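机器人操作课程讲义
第七讲 在仿真中评测操作策略:场景对齐、成对试验与排名一致性

一、本讲要解决的问题

前两讲讲了模仿学习策略的训练,留下一个没有处理的问题:训练出来的若干个检查点,哪个更好?验证集上的动作误差和实际成功率之间的关系很弱。第六讲的作业里已经有同学发现,误差最低的检查点在真机上经常抓空,误差稍高的反而能稳定完成。原因在第五讲提过,策略执行时会走到示范数据没有覆盖的状态,离线误差反映不了这一部分。

真机评测是最终标准,但成本高。每一次试验都要复位物体、检查标定、有人在旁边看着急停按钮。一个检查点在一个任务上做二十几次试验,半天就过去了,得到的置信区间还很宽。如果要比较的检查点有十个以上,真机评测基本排不下来。

因此本讲讨论用仿真代替一部分真机评测。这里的仿真只用来评测,不参与训练。策略完全由真机数据训练,然后放到仿真里执行,看它在仿真里的成功率能否反映真机上的相对好坏。

二、基本设定

记策略集合为 π1 到 πn,真机成功率为 R(πi),仿真成功率为 S(πi)。我们不要求 S 和 R 数值相等。对选模型来说,需要的是两点:

(1)排序一致。R 高的策略,S 也应当高。
(2)差距可辨。R 差别大的两个策略,S 的差别不应被噪声淹没。

常用的指标有皮尔逊相关系数和秩相关系数。前者对异常点敏感,策略数量少的时候一个很差的策略就能把相关系数拉得很高。课程里统一采用另一个量,称为排名违例:对每一对策略,如果仿真和真机给出的先后次序相反,就记下这两个策略真机成功率之差的绝对值;对每个策略取它参与的最大违例,再对所有策略求平均。这个量越小越好。真机成功率本来就很接近的两个策略排反了,代价很小,这符合实际使用的需要。

计算时注意成功率相等的情况。真机成功率相等时违例为零,不必特殊处理。仿真成功率相等而真机不等时,本课程按不违例处理,但要在报告里单独列出这样的策略对。有些论文按违例处理,比较数字之前先看清定义。

三、场景搭建

课程使用的评测环境叫 Hokham,由 Iltton 实验平台的桌面工位改建而来。台面是带规则孔阵的平台,机械臂从上方伸下来,末端是夹爪。任务物体以日常用品为主:杯子、盘子、碗、香蕉、小方块,以及用来收纳的塑料筐。

搭建的第一步是几何。平台的孔阵有一个额外的好处,孔距已知,相机外参可以直接用孔心来求,不需要另外放标定板。对齐时选取分布在台面四角和中部的孔,避免只用靠近相机的一侧,否则远端会有明显的倾斜误差。

第二步是物体模型。刚体类物体采用扫描网格做渲染,碰撞体另外做凸分解。两者要分开,原因是扫描网格的面数多、有破洞,直接用于碰撞检测既慢又不稳定。筐类物体的格栅侧壁最麻烦:渲染时需要镂空,碰撞时如果也镂空,小方块的棱角容易卡在格子里,仿真步长稍大就会穿透。Hokham 的做法是侧壁碰撞体用实心薄板,只保留把手处的开口。 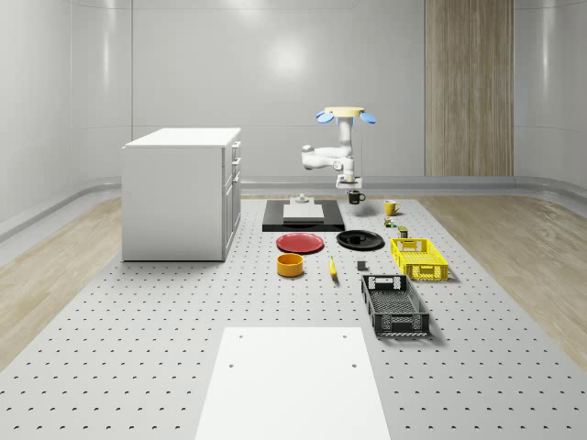
第三步是质量和摩擦。质量用电子秤称,摩擦系数按材质分组给定,组内不再细调。我们试过对每个物体单独辨识摩擦,对最终排名几乎没有影响。需要认真对待的是夹爪指面与物体之间的摩擦,它直接决定抓取后提起会不会滑落。做法是在真机上用同一夹持力夹住物体缓慢倾斜,记录开始滑动的角度,再在仿真里调到相同角度开始滑动。

第四步是控制器。这一步最容易被忽视,影响却最大。真机的关节控制器有延迟、有跟踪误差,策略是在这种误差下采集的数据上训练的。如果仿真里的机械臂瞬时到达目标位置,策略看到的动作和后续观测之间的关系就变了,常见表现是在目标附近来回抖动。对齐的办法是回放:取一批真机轨迹,把其中的动作指令按原来的时间间隔送进仿真,比较末端位姿,调整刚度和阻尼,使两条轨迹的差最小。注意是开环回放指令,不要回放真机测得的关节角,后者怎么调都能对上,没有意义。

四、视觉差距

仿真渲染和真实相机图像之间的差别,对以图像为输入的策略影响明显。处理方式大体有三类。

第一类是背景替换,把真实照片贴在仿真的背景上,只渲染机械臂和可交互物体。优点是背景完全真实,缺点是相机必须固定,腕部相机用不了,物体在背景上的影子也要另外处理。

第二类是整体重建,墙面、地面、柜子都建模后渲染。相机可以移动,但工作量大,而且光照要一起对。Hokham 属于这一类。

第三类是对渲染结果做颜色和纹理上的变换,使它更接近真实图像。变换网络本身会引入闪烁,连续帧之间不一致,用在闭环评测中要谨慎。

判断视觉差距是否已经足够小,不要只看图像像不像。推荐的检验是:取真机图像和对应位姿下的仿真图像,分别输入同一个策略,比较输出动作的差。如果差值与同一张真机图像加轻微亮度扰动后的差值在同一量级,就可以接受。这个检验不需要执行任何试验,搭建过程中应当反复做。

要强调的是,检验必须对参与评测的每个策略都做。不同的视觉编码器对同一种差距的敏感程度不同。如果某一个策略对渲染特别敏感,它的仿真成功率会整体偏低,排名就被它扰乱了,而这与它在真机上的好坏没有关系。

五、试验设计

评测采用成对试验。先生成一组初始布局,所有策略在同一组布局上执行,随机种子固定。这样两个策略的差别可以在布局内部比较,布局难易造成的方差被抵消。若分别随机抽取布局,同样的试验次数下区间会宽得多。

布局的生成规则如下:
物体位置在台面工作区内均匀采样,物体之间保持最小间距;
目标物体必须在机械臂可达范围内,干扰物体不作此要求;
朝向只对有方向性的物体采样,例如带把手的杯子和香蕉;
筐的位置只在右侧区域内变动,与示范数据的分布一致。

成功判据写成程序,在每次试验结束时自动判断。以把方块放进筐为例,判据是方块中心在筐的内壁范围之内、高度低于筐沿、夹爪已松开,并且这一状态持续一段时间。持续时间的要求不能省,否则方块弹跳时经过筐内也会被计为成功。除最终判据外,还要记录中间阶段:是否接触目标、是否提起、是否移到筐的上方。两个策略最终成功率相近时,阶段记录往往能说明它们失败在什么地方。

六、一组结果

下面的数字来自 Dahlgren 和 Favano 两个策略系列的对比实验,供课堂讨论使用。真机示范共 718 条,两个系列使用同样的数据,区别在视觉编码器和动作块长度。真机试验共 386 次,仿真中每个检查点跑 169 个布局,布局集合对所有检查点相同。参与比较的检查点一共 23 个。

主要现象有以下几条。

系列内部的排序,仿真和真机基本一致。训练早期的检查点两边都差,中期上升,后期趋平。后期几个检查点之间的次序在仿真中不稳定,但它们真机上的差别本来也在误差范围之内,对排名违例的贡献很小。

跨系列的比较要差一些。Favano 系列在仿真里被低估,做了第四节的动作差检验以后发现,它的编码器对台面上的阴影较敏感。把仿真光源调软之后,违例明显下降。

控制器未对齐时,两个系列的仿真成功率都大幅下降,而且下降幅度不一样,动作块较长的受影响较小。也就是说,控制误差不只是把所有策略一起压低,它会改变次序。

物体类别之间也有区别。盘子这类扁平物体在仿真里比真机难抓,指尖与盘沿的接触面积很小,接触模型的误差在这里被放大。香蕉则相反,仿真中当作刚体处理,比真机容易。分析时应按物体分别列出,只报一个总成功率会把两种偏差互相掩盖。

七、使用时的限制

仿真评测适合的用途是筛选:从大量检查点里去掉明显差的,留下几个上真机。它不适合用来报告绝对成功率。

真机和仿真的对应关系是针对一个场景、一组任务建立的。换了夹爪、换了相机位置,或者加入液体、布料这类物体,都要重新做回放和动作差检验,已有的相关性数据不能沿用。

另外,不要用仿真成功率来反复调训练超参数。调的次数多了,选出来的策略会偏向仿真中特有的现象,例如利用接触模型的误差把物体夹在指缝里。真机试验应保留一部分,自始至终不参与选择。

八、作业

1. 课程服务器上给出了五个检查点的真机成功率和仿真逐次记录。计算排名违例、皮尔逊系数和秩相关系数,去掉成功率最低的检查点后再算一遍,说明三个量各变化了多少。

2. 对仿真记录按布局做自助采样,给出每一对检查点成功率之差的区间。再假装布局不成对,重复一次,比较两种区间的宽度。

3. 把控制器的阻尼改为默认值,重新运行第一题中的两个检查点,画出末端位姿与回放基准的偏差曲线,并指出偏差最大的时刻对应任务的哪个阶段。

4. (选做)为“杯子放到盘子上”写一个成功判据,列出至少两种它会误判的情形并修改。

作业提交代码和一份不超过四页的说明。图中的坐标轴要标单位,曲线要注明试验次数。第三题运行时间较长,请提前排队。

下一讲讲接触丰富的任务,需要先读完讲义附录中关于摩擦锥的部分。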